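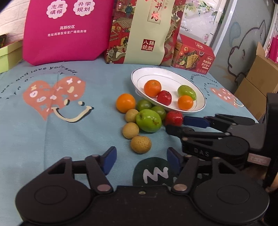 2 min read

Re: [table-and-sideboard] what do you keep in the fruit bowl?
From: Zubaida Warraich
Date: 2025-05-27

Kamran Satti wrote:
> My wife wants the bowl gone because the real fruit goes soft before
> we get to it. I say a table with nothing on it looks sad. Does anyone
> here use the fake stuff, and does it look terrible? Also, bowl or plate?

Kamran, I went over to fake fruit last winter and I'm not sorry! Get a mix of sizes, that's my main advice. My first set was from Drandik and every single piece was the size of a baseball, so it looked like a shop window. I gave most of it to my niece for her play kitchen and started over with smaller things, tangerines and longans and little green ones, and it's so much nicer (the longans are my favorite, people keep trying to peel them).
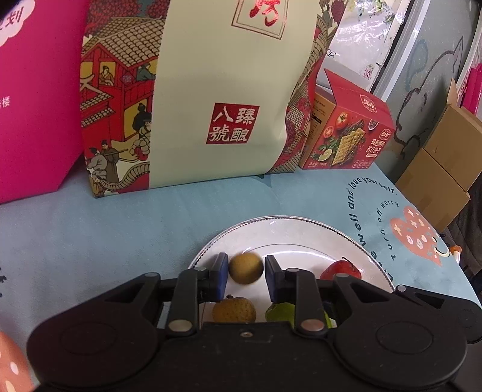 And plate, definitely plate. A bowl swallows the little ones and you end up looking at two apples and a rim. I had a deep Pivier bowl that I loved and it lives on top of the fridge now, full of rubber bands. The only trouble with a plate is rolling. Put the round ones down first, then wedge the long ones against them, and keep the heavy pieces off the edge. Dust it every couple of weeks with a dry paintbrush. I tried dish soap once and the red came off on the towel, so don't do that.
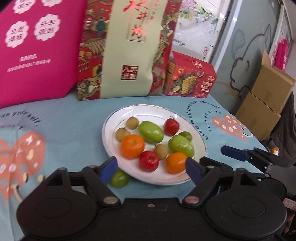 Tablecloths are where I'd disagree with what you said back in May, about plain white being the only safe choice. White makes plastic look more plastic, at least under my kitchen light. I like a color with something going on in it. Light blue is great with orange and red, and if there's a bit of silly print, hearts and "Live well and love yourself." and so on, your eye doesn't settle on the fruit long enough to find the seams. Mine gets washed cold and hung over the door, no ironing.

Does your wife object to the bowl or to the fruit? If it's the bowl, try her on an oval plate first. And does anybody know if Feyisa still sells the small limes on their own? I'm two short.

Zubaida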